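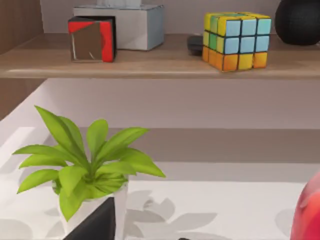 Tables that do not exist

At Grultlow, gathering examples for a learning system begins with furniture. A table is loaded, a shelf is put behind it, objects are drawn from a library and dropped into place, and an operator in another room takes control of two simulated arms. The session is recorded from several viewpoints. When the task is done, or has clearly failed, the operator presses a pedal and the next arrangement appears.

The project is called Nusmont. It started in March with a plain question about supply: how many demonstrations does a household manipulation policy need before it stops depending on the exact layout it was taught? The group's working figure is 200 for each task, spread over no fewer than nine arrangements. Earlier runs used 100 and gave policies that reached confidently for places where an object had usually been.

Clutter is set deliberately. Most of what stands on a table has no part in the task and is there to be ignored. The object library holds 314 items, and the sampler is allowed to put them close together, in front of one another and partly outside a camera's field of view. It rejects only arrangements in which two bodies overlap or something is left unstable after the physics has settled.

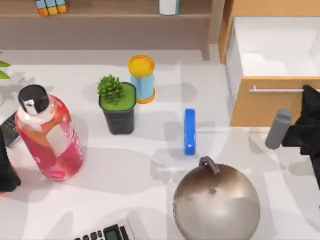

A crowded arrangement with a drawer open at the right and a gripper at either side.

Drawers take up a good deal of operator time. The hand has to meet the bar handle at a usable angle, the pull has to follow the runner, and the arm then has to get out of the way without knocking the front. Operators are asked to keep moving at an even pace and to avoid long pauses, which the learning system copies as readily as anything else. A demonstration with a hesitation in the middle is trimmed or thrown out. One with a missed grasp and a clean second attempt is kept and tagged as a recovery.

Control is through a pair of passive leader arms built in the workshop at Casley. Joint angles are read from the leaders and sent to the simulated pair. There is no force feedback. Operators judge contact by eye, and new ones tend to press too hard for the first few sessions - a fault that shows up plainly in the contact logs.

Lighting and surface finish are changed between arrangements. Tabletops may be white or wood-grained, and the lamps are moved so that shadows fall in different places. An early policy had learned to use the shadow of the gripper as a height gauge. It worked well until the lamp was shifted.
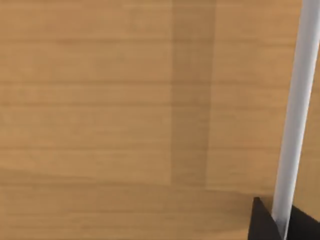 White rod and gripper fingers over a wood-grained top, with a band of shadow across the grain.

Thin objects need a close view. From a distance a rod covers very few pixels, and its angle to the fingers is hard to recover. The close views are therefore stored at full resolution while the wider ones are reduced.

Each finished recording is replayed in the simulator before it enters the set. If the replay drifts from the original by more than a fixed tolerance, the file goes into a separate store called Furukawa, where it waits for somebody to look at the timing. Most faults so far have been dropped control messages. The remainder are contact problems, mainly with round objects, and the group has not yet settled on a fix for those.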